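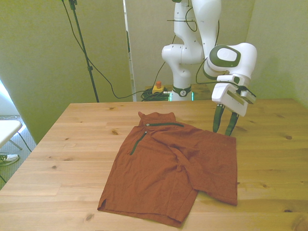

*Robot arm and rust-colored shirt at the Jarnura open day.*

The **Jarnura open day** was a public showing of shirt-folding automation held by Flamum in Reltside one Sunday in August. It drew 418 visitors. Flamum billed the arm as ready for laundry work – a claim that was disputed from the start. Krystyna Kwiatkowski, writing in the *Evangelista*, noted that each run used a single shirt, set out by staff, and that up to 36 attempts were made before noon. Flamum reported 11 finished folds but did not say what counted as finished. Teresa Górecki, who led the demonstration, later called the figure "early."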